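Donetau Off-Route Places

Version 2, released 8th April

Overview

Donetau Off-Route Places is a text dataset of 400 short entries on lesser-visited places in and near the town of Donetau. The entries were first written for a walking guide and have been cleaned up for reuse in trip planners, search tools and printed handouts. Each entry covers one place: a courtyard, a stairway, a small museum, a workshop that takes visitors, a viewpoint, a bakery and so on. Main sights that appear on the standard town map are left out.

The data is kept by Billard, a small guidebook publisher. The walking routes were checked by Alton, which runs tours in the old quarter and along the Barajas canal.

Contents

places.csv - one row per place
routes.csv - walking links between places
notes/ - longer text for 248 of the places, one plain text file each
CHANGES - differences from the first release
LICENSE

Both CSV files are UTF-8 with a header row. Fields are separated by commas and quoted where needed. Line endings are LF.

Fields in places.csv

id - stable identifier, a short lowercase string. Never reused after a place is removed.
name - the name used on the door or street sign. If there is no sign, the name used by people who live nearby.
alt_name - other names, separated by semicolons. May be empty.
district - old quarter, canal, upper town, station side, outside.
kind - a single value from the list in kinds.txt, printed at the end of CHANGES.
entry - free, paid, ask, or customers only. "Ask" means that the visitor has to ring, knock or speak to someone at the desk.
hours - free text. Not parsed. Seasonal hours are given as written by the place itself.
steps - yes, no, or unknown. "Yes" means at least one step between the street and the thing worth seeing.
summary - one or two sentences, no more than 300 characters.
checked - season of the last visit in person.

Fields in routes.csv

from, to - place ids.
minutes - walking time at an easy pace, one way.
surface - paved, cobbled, gravel, mixed.
lit - whether the path has street lighting for its full length.

Routes are stored once per pair. If the walk takes longer uphill, the uphill time is given.

How the entries were made

Writers visited each place on foot and filled in a paper form. The forms were typed up and edited at Billard. Summaries were cut to length by hand. Opening hours were copied from the sign on site; where the sign and the website differed, the sign was used. Places that asked to be left out were removed before the first release and are not listed in CHANGES.

The notes were written later and are less even. Some run to several pages, mostly on the history of a building. Others are a paragraph on what to order.

Known problems

Hours go out of date faster than anything else in the file. Many canal places close in October and do not post a reopening date, so an empty hours field there should be read as "check first".

The upper town is thin. It has fewer places per street than the old quarter, and the steps field is often unknown.

Two courtyards near the Barajas lock share a name. They are separate places with separate ids and should not be merged. 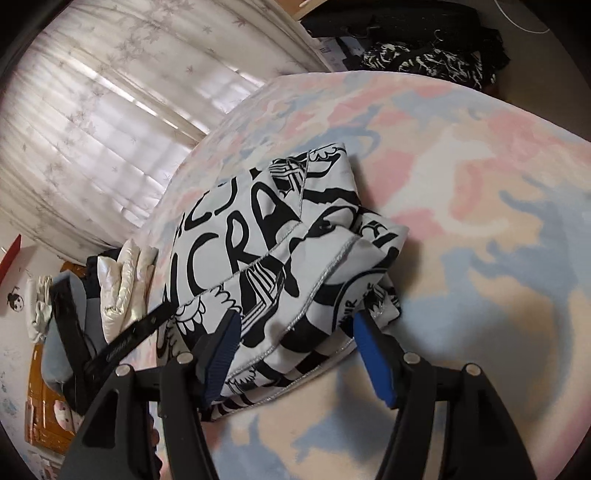
Walking times were taken in dry weather. The cobbled lanes behind the market are slow after rain, and the minutes field makes no allowance for this. Paths marked as lit may still have lamps out of service - the field records that lamps are present and nothing more.

Alternative names have not been checked for spelling. Older street signs use accents that newer ones drop, and both forms can appear in the same row. Searches should fold accents before matching.

Use

The data may be copied, changed and printed, with credit to Billard. Entries marked "ask" should keep that mark in any product shown to visitors, as several of these are private homes. Do not publish the notes without the matching row from places.csv.

Corrections

Send corrections with the place id, the field and the new value. A photo of the sign is enough for a change of hours. New places are accepted only after a visit by a Billard or Alton writer, and go into the next numbered release.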